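The Wekano base station can be installed by one person. Please read the whole section before you open the box, because two of the steps are difficult to undo later.

## 4. Installing the base station and the room sensors

### 4.1 Before you start

Check that you have the following parts:

- the base station with its power adapter
- the room sensors, each with a battery already inside
- the bag of screws and adhesive pads
- the card with the installation code

Keep the card in a safe place. The code is printed only there, and Lambrechts service cannot read it from the device. If the card is lost, the base station must be sent back for a new code.

**Caution:** Do not remove the plastic strip from the sensor batteries yet. A sensor that is started too early will search for the base station until its battery is empty.

### 4.2 Choosing a place for the base station

The base station measures nothing by itself. It only collects the readings of temperature and humidity from the sensors, so it does not need to be in the middle of the house. It needs a wall outlet, a network signal and free air on all sides.
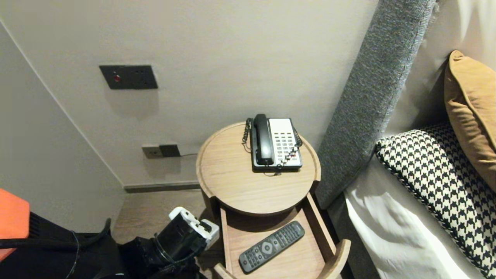
The power adapter has a cable of 2 meters, and this length decides in most homes where the base station will go. Do not use an extension cord which lies across a walking path. In bedrooms and guest rooms the outlet is often low on the wall, next to the nightstand, and a thin black cable that goes behind the furniture is the tidy solution there. Let the cable hang with a little slack. Do not press it between the wall and the furniture, and do not fix it with metal staples.

Please avoid these places:

- inside a closed cabinet or a drawer
- directly above a radiator
- beside a microwave oven
- on a window sill which receives sun in the afternoon

### 4.3 Starting the base station

1. Put the adapter in the outlet. The light on the front becomes orange.
2. Wait until the light is blinking slowly. This can take up to 4 minutes at the first start.
3. Open the Wekano program on your phone and choose **Add station**.
4. Type the installation code. Use capital letters and leave out the spaces.
5. Give the station a name. A short name is better, as the display of the sensor shows only the first 7 letters.

**Note:** If the light becomes red in step 4, the code was not accepted. Type it again. After three wrong codes the station is locked for one hour, and pulling out the adapter does not make this time shorter.

### 4.4 Placing the room sensors

A sensor should hang on an inside wall, at the height of your shoulders. Outside walls are colder in winter and will give you a reading which is too low. Curtains have the same effect when they cover the sensor.

1. Stand in the room with the sensor in your hand and pull out the plastic strip.
2. Wait for the sound. One tone means the connection is good, two tones mean it is weak.
3. With a weak connection, go nearer to the base station and press the round button once.
4. Clean the wall with a dry cloth. Fix the sensor with the adhesive pad and press for the time it takes to count slowly to thirty.
5. In a room where you cannot use the wall, you may put the sensor on a piece of furniture. Keep it away from lamps, telephones and other devices that become warm.
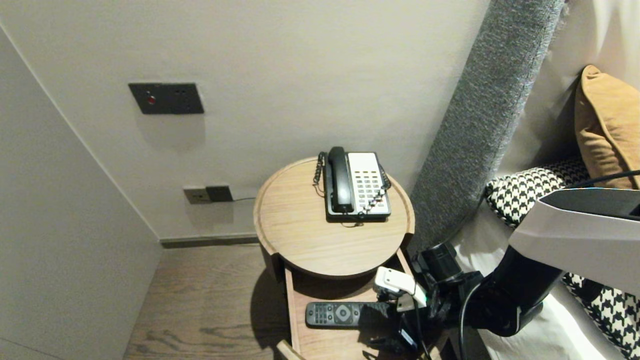

6. Write the name of the room on the label at the back of the sensor, and choose the same name in the program.

**Caution:** The adhesive pad holds very strongly after one day. On wallpaper, use the screws. Lambrechts does not pay for damaged wallpaper.

### 4.5 First readings

The numbers of the first evening are not reliable. Leave the doors and windows as you normally have them, and look again the next morning. If one sensor still shows a humidity above 84 percent in a dry room, remove its battery, wait one minute and put it back.

For questions about this section, write to Josefien Van Rooij at the Lambrechts service desk and mention the serial number of the base station. Text by Eduard Hrnčiar, checked by Sihan Tian, November 2023.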